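Chapter 2
Household Work and the Limits of Automation

After reading this chapter, students should be able to explain why a task that is simple for a person may be difficult for a machine, and to distinguish a demonstration from dependable service.

Factories have used robots for decades, mostly in places where every part arrives at the same spot and in the same position. A kitchen offers no such order. Dishes are left where the last person put them, and food varies in size, weight and firmness. For this reason, the question of whether machines can do household chores has no single answer. It must be asked one chore at a time.

Sunita Baptiste proposed in her Honatov lectures that a chore be called "automated" only when a machine completes it 50 times in a row in a room it has not been set up for. By this standard, very few chores qualify today. Clearing a table remains an open problem, although each of its separate motions has been shown many times.

Section 2.1 considers the first of these motions, the grasp. A long, smooth object may be held near its middle or toward one end, and the choice affects how it can later be set down. Section 2.2 turns to placing objects near breakable ware, and Section 2.3 compares the home with the packing line at Margaritis.

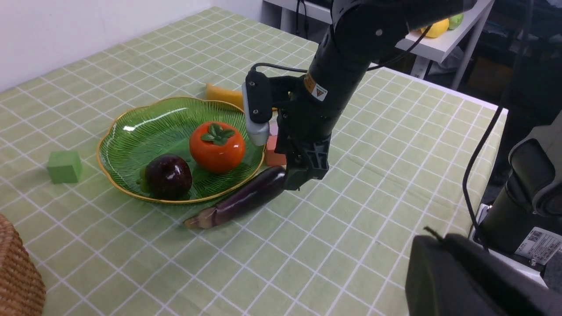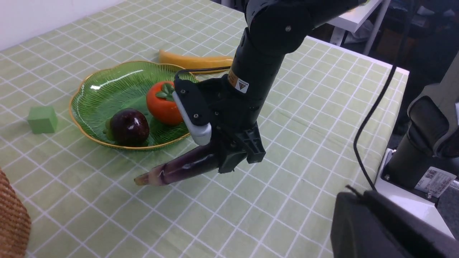

Figure 2.1. Tabletop work with an eggplant and a ribbed green glass plate of fruit. In the second view, the gripper holds the eggplant just above the cloth.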